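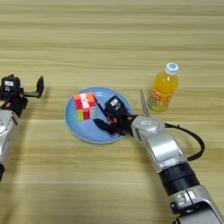 Notes for the Kevmont talk, 9 August 2024
The things we leave on the table

(Wait for the door to close. Say hello properly, thank them for coming up all those stairs, and mention that there will be time for questions at the end.)

Start with my mother's kitchen table, which had a fruit bowl on it for as long as I can remember and hardly ever any fruit. Keys, yes. Batteries, yes. One winter a whole harmonica. I'd like people to think of their own table while I talk, and maybe to smile a little, so go slowly through this part.

Then the Funell survey. We asked 213 households what was sitting on the table at that moment, and between them they wrote down 3,171 things. I still love reading those lists! Leave the number up for a bit before moving on, people like to do the sum in their heads.

Main point of the first half: a plate is a place to put things, and food is only one of them. If there is a plate out, something will land on it.

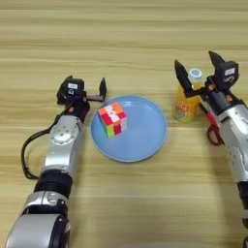 T. Magalhães

Take the puzzle cube on the light blue plate, set over toward one side as if it were a cookie. It's still scrambled, and I have a soft spot for scrambled ones – a solved cube goes on a shelf and gets dusted, but a mixed-up one stays down where hands can reach it. Ask who has one at home. Ask who can solve it. (Last February at Zutik there were 33 people in the room and 2 hands went up, and one of those came down again pretty quickly.)

The drink gets its own minute. Orange-yellow, white cap, standing on the bare wood while the plate goes to the cube. Talk about coasters here if the room is friendly. My aunt would have had a coaster under that bottle before you could sit down, and I've grown into her more than I expected.

Say something about the wood too, the pale stripes of the grain. A light table shows every crumb, but it is kind to colors, and a plain blue plate looks lovely on it.

Second half: the evening clear-up. Suggest they pick one plate and let it be the landing spot, on purpose, for whatever is in use that week. Empty it when the week is over. Don't oversell this, it's a plate.

If time is short, skip the drawer story and go straight to questions. Water is on the left of the lectern. Remember to collect the handouts from the back row.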